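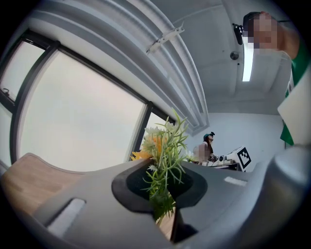
The artificial plant, with the window behind it.

In February I decided to put the room with the big windows in order. I say "decided", but it was more that I could not find my tea cup one morning and then I found it behind a pile of catalogs, with a dead leaf inside. The leaf belonged to a fern. The fern was also not doing well.

I should explain about me and plants. I grew up in an apartment where every window had pots on it, and my mother watered them without thinking, the same way she locked the door. I did not inherit this. In the last few years I have lost two ferns, a basil, a small lemon tree that was a present, and a cactus. People say that you cannot kill a cactus. You can, if you water it each time you feel guilty about the fern.

So I bought an artificial one. It came from Zukangate, the home store behind the train station, where I went for a shelf bracket. The plant stood next to the cash desk with 30 percent off, and I looked at it while the person in front of me was searching for a coupon. It has thin stems in a pale green, a little like a succulent, and they go in all directions. Some stand up and some hang down as if they are tired. Between them there are yellow and orange flowers with spiky petals, and also small white ones. I do not know any real plant that has all this together. I think the people who designed it also did not know, and I like it for that.

For a long time I had an opinion about artificial flowers. In my town they were in the dentist's waiting room and in the bank, always gray from dust, always in a color between pink and brown. I believed that a person who buys them has given up. Now I have one and I don't feel that I have given up, I feel that I have one thing less to water.

The table was the bigger work. It is a light wooden one, with a warm color like honey and a darker edge, and for most of the winter I did not see very much of this honey color. On it there were the catalogs, two boxes from Drudalix with printer paper, a lamp which needs a bulb that I never remember to buy, letters, and a jigsaw puzzle that I started at New Year. The puzzle was the real problem. When you have 200 pieces of sky finished, you cannot just push them into the box, but you also cannot eat there. In the end I slid a piece of cardboard under it and carried it to the top of the wardrobe. It lost one corner on the way. I will repair it — maybe next winter.

Then I cleaned the wood. I used a soft cloth, almost dry, and a little of the Kushnir oil soap that comes in the brown bottle. The first time I cleaned this table, years ago, I used too much water and the grain became rough like a cat's tongue, and I had to sand it. Now I do a small part, wipe it, and go to the next part. I always move the cloth in the direction of the grain. Around the rim I wrap the cloth on my finger, because crumbs like to stay there. It took me the time of one long radio program about bridges.

The windows I left for another day. They are many, with dark gray frames, and dust shows on this color much more than you would expect. When I rented the place I was in love with these windows. In winter, on a day with clouds, the biggest one becomes completely white and the room is bright without any sun, and I can read until four in the afternoon with no lamp. But to wash them all from inside and outside is half a day, and my arms hurt after. I open the small tilting one every morning, also when it is cold. My neighbor thinks this is crazy. Where I come from, everyone does it.

I tried the plant in several places. First on the bookcase, where it looked like it was hiding. Then in the hall, on the Tostel shoe cabinet, but the hanging stems caught the sleeve of my coat two times and the whole thing nearly fell. In the kitchen it collected grease in one week (I noticed it when I touched a petal, and I had to wash it in the sink like a salad). By the window it is best. The light comes from behind and the pale green does not look so much like plastic.

About washing, if you also have one of these: lukewarm water, one drop of dish soap, and shake it upside down over the bathtub. Don't use a hair dryer. I tried it on the hot setting, and one white blossom is now a little smaller than its sisters. Between washings I go over it with a dry paintbrush, the wide kind for walls, new of course.

The fern is still alive, I want to write this also. I cut it back to almost nothing and put it in the bathroom, where there is more steam, and it has made one new leaf, rolled up like a small snail. I water it when I brush my teeth in the evening. The lamp still has no bulb. I wrote "bulb" on the back of my hand this morning, and then I washed the dishes.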